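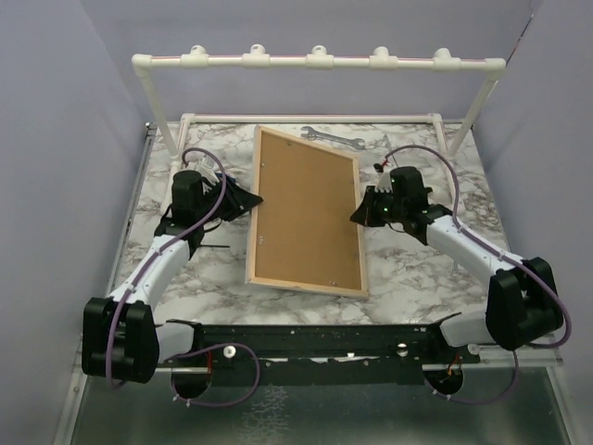
How to teach a pair of arms to hang a wrench

The first thing Lakshmi Ramasamy does every morning is make a mess. She walks up to the table, takes the cork board by its frame and gives it a shove with the heel of her hand so that it sits crooked. Then she drops a wrench somewhere behind it, looks at what she's done and moves the wrench a little farther from anything convenient.

"If I leave things nice and square, I teach it that the world is nice and square," she says. "And then somebody in a real shop puts a board down at a slant and it's lost."

Ramasamy runs data collection for Drallness, a small robotics outfit that works out of a former tile showroom in Prorkville. The tabletop is covered in white laminate with a gray marble pattern, the kind you'd expect to find under a toaster. On either side of it a white and black robot arm reaches in toward the middle, so the two grippers face each other over whatever the day's job happens to be. At the back stands a frame of white PVC pipe. It's the least futuristic robot lab I have ever visited, and I had a wonderful time in it.

The goal is easy to say. Drallness wants two arms that can tidy a workbench: pick up a tool, pass it across if that helps, hold a board steady, put things where they belong. Nobody at the company is writing out those motions line by line. They're gathering examples of the work being done, one after another, and training a learning system on the pile. When I visited, the pile for this one family of tasks stood at 175 finished examples. The target is 3,000.

Each example is called an episode. It begins with the arms at rest and the objects wherever Ramasamy has put them, and it ends when the job is done or when the operator gives up. In between, a person steers both arms by moving a matching pair of smaller ones at a desk nearby. Every joint angle gets recorded, along with what the cameras see. An ordinary episode on the cork board task is capped at 60 seconds, which sounded generous to me until I tried one.

I'll get to that.

The person steering on the day I came was Edeltraud Kaufmann, who spent most of her working life fitting lenses in an eyeglass workshop and who has, as far as I can tell, the calmest hands in the state. She sits very upright. She doesn't talk during an episode, and nobody talks to her. The big arms follow her small ones with a faint whir, and for a minute or so you forget that there's any machinery between her fingers and the wrench.

"The wrench is heavy at one end, so you must think about where you take it," she told me between runs. "Too near the jaw and the other end dips. It's the same with spectacles, you know! Everybody grabs them by one arm."

She takes the wrench in the left gripper, lifts, waits a beat, and brings the right one in to steady the board. That little wait interested me, and it interests Ramasamy even more. In early sessions the operators were quick and fluid, and the system trained on their examples was terrible. It would close the gripper on thin air and carry on happily with nothing in it. Kaufmann's pause gives the recording a clear stretch in which the tool is held and nothing else is going on. After the team asked everyone to wait the same way, the trained arms began to miss less often, and when they did miss they sometimes went back for another try. The going back was a surprise to everyone. Ramasamy still grins when she talks about it.

There's a long argument in this building about mistakes. Suppose an operator fumbles, drops the wrench, picks it up again and finishes the job. Do you keep that episode? For the first weeks the answer was no. Ramasamy threw out anything that looked clumsy, and the result was a system that knew how to do everything right and had no idea what to do once something went wrong. It had never seen a dropped wrench, so a dropped wrench was the end of the world.

Now the fumbles stay in, with a label, provided the recovery is clean. Kaufmann finds this a little painful. She will finish an episode with a drop in it, sigh, and ask if it really has to be kept. It really does.

"Her bad ones are some of my favorites," Ramasamy says. "She gets out of trouble so neatly."

The cork board is harder than it looks, and I heard a lot about it over lunch. It's flat, so there's not much to grip except the frame. It slides on the laminate if you push it off center. Because the tool can lie on any side of it, an operator has to decide which arm goes first, and different people decide differently. Kaufmann tends to start with whichever gripper is nearer. Another operator always starts with the left one, a habit he didn't know he had until somebody plotted it. The learning system picked it up right away, of course. For a while the left arm would stretch all the way across the table for things sitting right under the right gripper's nose.

The fix was a deck of index cards. Before each episode Ramasamy draws one, and it tells her how to turn the board, which side of it the wrench goes on and which arm leads. Some cards call for an extra bit of metal on the table that has nothing to do with the job, so the system learns to leave it alone. She tried having a computer choose the layouts and went back to the cards within a week. People followed the screen carelessly, she says, and they follow a card as if it were a recipe.

Some cards are plain mean. One asks for the wrench half under the frame. Another wants it turned so that the handle points straight at a gripper, which leaves no comfortable way to come at it. I asked who wrote those, and Ramasamy raised her hand.

The name on the project folder is Gristhorpe. It has 2 parts. The first is the tabletop work I saw, and the second will take the same trained system and put it on a different bench, with other tools, under other lights. The bench belongs to Rüegg, a family repair shop across town that fixes pumps and garden equipment and has agreed to let a pair of arms sort its tools after closing time. Nobody expects that to go well on the first evening. The shop's tools are greasy, the bench is dented, and the owner has already warned them about a cat.

What Ramasamy hopes is that enough variety on her table will make up for some of what's different on theirs. How much is enough? She doesn't know, and she was cheerful about not knowing. There are days when twenty new examples change everything about how the arms behave, and other days when a full shift of careful work seems to make no difference at all. She keeps a notebook of guesses, written down before each training run so she can't fool herself afterward. She let me leaf through it. The entry for 14th March says only "Handoffs better? Bet lunch on it." Underneath, in different ink, is the word "Lost."

Then it was my turn at the desk.

The small arms weigh almost nothing, and that's the trouble. I reached for the wrench and the big left arm lunged as if I'd insulted it. I slowed down. I got the gripper over the handle, closed it, felt terribly pleased, and lifted an empty gripper into the air. On the second try I had the wrench up and swinging, and I was so busy watching it that I'd forgotten I owned a right hand. The other gripper had wandered into the cork board and was pushing it slowly toward the back of the table. Time ran out with the wrench still dangling.

"Don't look at the gripper," Kaufmann said kindly. "Look at where you want to be."

I had five more goes. On the fourth of them the wrench came down on the cork, more or less flat, with the board held still and a couple of seconds left on the clock – and I made a noise I'm glad the system doesn't record. I asked if mine would go into the pile with the others.

Ramasamy played it back twice. My approach was jerky, she said, and I'd skipped the wait. But the board was at an angle they were short on, and I'd come in from a side that none of the regulars use. She typed for a moment, added a label that she wouldn't let me read, and saved it.

Then she drew the next card, gave the board a shove, and Kaufmann took her seat back.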